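Jeria Community Kitchen open again after the renovation

The community kitchen in Jeria is open again for all residents from 29th October. The room was closed since April, when the old water pipes under the floor had to be changed. The work was done by the company Kaufmann, and the new furniture comes from the Havex store on Jadau Street.

Many residents asked us to have more free space for cooking together. For this reason the big cupboard was removed, and the tools which are used every day now stay on the counter or hang on the wall. Everybody can see quickly where things are, and also where they must go back after the washing. 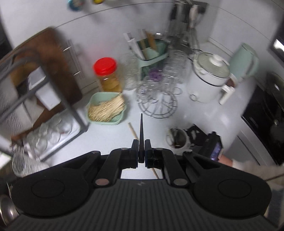 The white counter with utensil holder, glassware and wall rail.

Dry food can be left in the kitchen in baskets or in jars with a lid. Please write your name and the date on it. Food without a name will be given away at the end of each month. Open packages are not allowed, as we had problems with insects last year.

The kitchen can be used by groups of residents in the morning and in the evening. The price for one evening is 27 euros, and cleaning products are included. Groups that wish to come every week can buy a card for 100 euros, valid for five evenings. The key is given at the front desk against signature.

The first cooking course will start in November, with simple pasta dishes and soups. There are still free places. Registration is possible at the front desk or by telephone, extension 46. Children are welcome together with an adult.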